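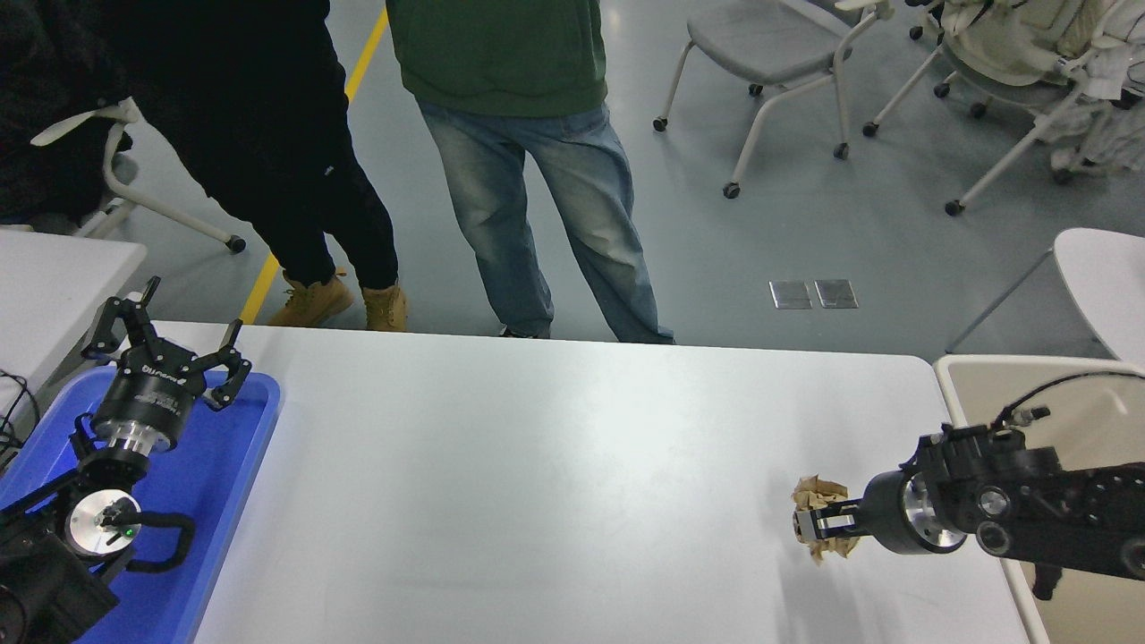 Kerkberg will open its delayed season in July with a changed defensive front and a new starter at quarterback, the club said in a statement dated 4/21/20. Ilze Org, the head coach, confirmed that Deividas Žukauskas will take the first-team snaps when camp begins. Trevor Poirier, who started every game last fall, moves to second on the depth chart.

The decision follows a review of last season's passing game. Kerkberg gained 762 yards through the air after the bye week, the lowest total in its division over that stretch. The protection was a larger part of the problem than the throwing. Poirier was under pressure on most third downs longer than seven yards, and the coaches kept a tight end in to block on nearly all of them, which left three receivers against six or seven defenders in coverage.

Žukauskas played in four games as a reserve and threw for 410 yards, most of them on play-action from under center. Org said the offense will be built on that look.

"We will run more from two-back sets and throw off the same action," she said. "Deividas gets the ball out on his fifth step. Trevor likes to hitch and look again, and our line was not holding up long enough for the second look."

Poirier has one year left on his contract. The club has not had talks about a trade, according to Org, and he will handle the short-yardage package inside the five, as he did at Bellatov two seasons ago.

On the offensive line, the right side is open. The starting guard from last season left for Kustthorpe as a free agent, and the tackle is still recovering from shoulder surgery. Kerkberg used the winter to move its backup center to guard, where he will compete with two first-year players. The left side returns intact.

The defense changes more. Priit Juška, hired as coordinator in the winter, will switch the team from a four-man front to a three-man front with stand-up outside linebackers. His Bellatov defense used the same structure and finished second in the league in yards allowed per rush. It also gave up a high rate of completions to running backs in the flat, a known weak point when the outside linebacker on that side is rushing.

Juška said he plans to cover it with a safety rotated down late – a call that was in the Bellatov playbook but was seldom used there, as the team lacked a safety who could tackle in space. Kerkberg has one in Sproģis, who led the secondary in solo tackles and wore number 46 last season. He will keep the number and move from the deep half to the strong side.

The nose tackle position is unsettled. The current starter played at 290 pounds in the old front and lined up between the guard and center. In the new one he will be asked to play directly over the center and hold both gaps. Juška said he wants to see it with pads on before asking the front office for help.

Special teams are unchanged apart from the punt return job, which Žukauskas's roommate in camp last year, a reserve cornerback, is expected to win.

Sigita Kļaviņa, the club's director of operations, said practices will be closed for the first week and that the annual intrasquad scrimmage is still planned. Attendance will be limited to 2000, with season-ticket holders given first choice. Refund terms for the preseason home game have been sent by email.

The full schedule has not been released. Kerkberg expects to open on the road at Kustthorpe, subject to approval by the league, and to play its first home game the following week against Bellatov.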